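Surface Grain Direction and the Perceived Edge of Small Objects on Wooden Tabletops

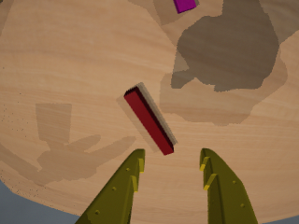
3. Stimuli and Procedure

3.1 Tabletop materials

Grain was treated as a directional texture with two measured properties: mean orientation and local spread. Orientation was taken from the long axis of the visible streaks, relative to the front edge of the table. Spread was the standard deviation of orientation within a square patch. Surfaces with knots, inlays or a printed repeat were left out, as were surfaces with a high-gloss finish, where highlights move with the viewer and mask the grain.

The final set held 114 surfaces. Of these, 78 had grain running mostly side to side, 23 had grain running mostly front to back, and the rest had no dominant direction. The imbalance reflects the source catalogs (Judier and Fostholm), in which boards are usually shown with the long side across the page. We did not rotate images to correct it, as rotation also changes the direction of the lighting.

Figure 1. Red bar lying diagonally on a light wooden surface with fine, wavy grain (computer rendering).

3.2 Object placement

Each surface was paired with a plain, single-color object. In the diagonal condition the long edges of the object cross the grain at an angle, as in Figure 1, so that neither long edge can be confused with a streak. In the parallel condition the long edges follow the mean orientation of the grain. The side faces of an object may be much darker than its broad face, and the boundary of interest was therefore defined as the outer limit of all visible faces. Cast shadow was not counted as part of the object.

3.3 Task

Participants moved a thin line on the screen until it matched the long edge of the object, then confirmed the setting with a key press. No time limit was given. The starting angle of the line was drawn at random on each trial. Error was scored as the signed difference between the set angle and the true angle, with positive values indicating a shift toward the grain.

Each participant completed 2 blocks separated by a short rest. The order of surfaces was shuffled within blocks. Displays were calibrated with the Hyun procedure before each session, and room lighting was held constant.

3.4 Analysis

Signed error was entered into a mixed model with placement condition and grain spread as fixed effects and participant and surface as random effects. Contrast between object and surface was included as a covariate, computed along the true edge only. Trials in which the line was confirmed without being moved were removed before fitting. Results for the Climow surfaces, which were added after the first round of testing, are reported separately in Section 4.3.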